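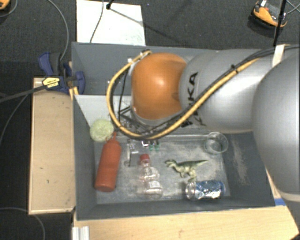 KUKA over the gray bin, Tuesday's mix of objects

wuncombe_pete wrote:
Hi all, and thanks again for the warm welcome last month! We've finally started collecting grasp examples for the picking model, and I'd love some opinions before we get too far down the road. We run 40 tries per mix, then tip everything out and refill the bin. The ball and the dinosaur are in every mix so far, and the clear stuff (the drinking glass, the bottle with the red cap) comes and goes depending on who loads it. Does that sound sensible, or should the clear things be in there all the time?

Nilov wrote:
Welcome to the fun part! I'd leave them in every single time. Our first model at Jorkedham hardly ever saw a glass in training, and it treated every glass it met afterward like a piece of bare floor. Clear things need far more tries than you'd think, so I'd put them in now while your people are still fresh and patient.

bjarnason42 wrote:
I'm going to disagree with Nilov here, in the friendliest way. If the glass is in every mix, you'll spend half your February on failed grasps, and the easy shapes won't get the variety they need. Start with the ball and the can and that red-orange bottle with the pointed nozzle, get a model that does something, and then bring in the clear ones. We did it that way and I'd do it again.

Nilov wrote:
But failed grasps are examples too! As long as they're labeled as failures, I'm happy to have them - we kept all of ours.

Deok-su Won wrote:
You're both partly right, I think. What I'd worry about more is who loads the bin. People are tidy without meaning to be, and they leave nice gaps between things. Pour from a tub and let it all land however it likes (well, maybe set the glass in by hand). And write down which of your 4 loaders did each mix, you'll be glad of it later.

wuncombe_pete wrote:
Oh, that's a good one, we've been placing things by hand the whole time. How do you all handle objects up against the wall? The ball loves to end up there, and I've been tempted to nudge it back to the middle.

bjarnason42 wrote:
Please don't nudge it! The model has to learn walls sometime. On that, at least, Nilov and I agree.

Contact the moderators | Copyright Bjarnason Picking Forum | Back to top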